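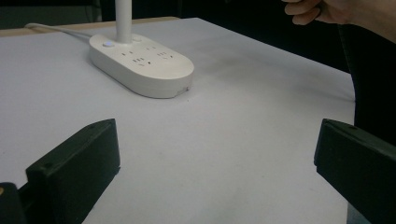 Where does electricity come from, and why is it in such a hurry?

Grown-ups get electricity out of the wall every day and hardly ever say thank you. Ask one where it comes from and you will hear "the socket", which is like saying milk comes from the fridge.

Start very small. Everything is made of atoms, including you, your shoes and the cat. Atoms have even tinier bits called electrons. In most things the electrons stay at home. In metals such as copper, some of them are free to wander, and if you give them a push they all shuffle along the same way. That shuffle is an electric current.

It isn't a fast shuffle. In the wires at home a single electron would lose a race with a snail. So why does the light come on at once? Think of a hosepipe already full of water. Turn on the tap and water comes out of the far end straight away, though the water next to the tap has barely moved. The wire is already full of electrons. The push is the speedy part.

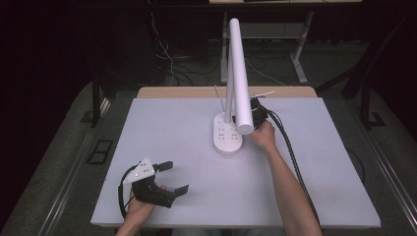 One plug in, several sockets out.

What does the pushing?

Mostly, something spinning. In many power stations a big wheel with blades, called a turbine, is turned by steam, wind or falling water. The turbine spins a magnet near coils of wire, and a moving magnet gives electrons a shove. A great deal of the modern world depends on somebody boiling a very large kettle.

From there the electricity travels along thick cables held up by pylons. In Britain the biggest of these work at 400 thousand volts (a volt tells you how hard the push is). Your toaster would not enjoy that. Metal boxes called transformers bring the push down in stages, until it is about right for toast.

Sharing it out

A power strip lets several things share one wall socket, but it can't make any extra electricity. Everything plugged into it has to be fed through one cable. Lamps and chargers sip. Heaters and kettles gulp. Too many gulpers on one strip can make the cable hot enough to start a fire, so those go into the wall by themselves. Never plug one strip into another, however clever the idea seems.

A few rules, even for geniuses

Keep drinks away from sockets. Pull the plug, never the cable. If a wire looks frayed, don't touch it – fetch an adult. And nothing goes into a socket except a plug. Forks have plenty of other work to do.

Words by Keerthana Bhat. Checked by Subbarao Suvarna.

More to read
Why is the sea salty?
How do magnets know which way is north?
What is inside a battery?
Who decides what time it is?
Why does thunder turn up late?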